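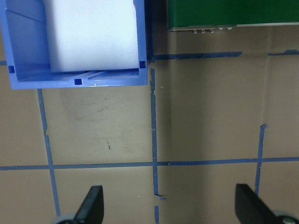 Automation at the Rosamico packing site, Oltport
July 21, 2024
Student project report, Work and Organisation module

The aim of the project was to find out what changed for the packers at Rosamico after the firm put in a robot arm in March. The staff call it Nina. It moves goods between bins at a bench marked out in blue tape, and it replaced one of the hand packing places on the early shift.

I spent four days on site and was given the stoppage log, which had 127 entries. Of these, 37 were put down as missed grips. The rest were mostly bins set down outside their taped square, or the arm waiting for stock.

No jobs were lost, but the work is different. Packers used to lift all shift. Now one person minds the arm, clears stoppages and refills bins. Two of the packers I spoke to said their backs were better for it. Others found the minding dull and missed talking across the bench. Pay stayed the same, although the minder now signs the log and several people felt this should count as a higher grade.

Training was short. Most learned from whoever had the shift before, and the written guide from Cultstead, who fitted the arm, was kept in the office. I would suggest a copy at the bench and a change of minder halfway through each shift.

Contact the module office | © 2024 | Back to top
Shares: 4 | Comments: 0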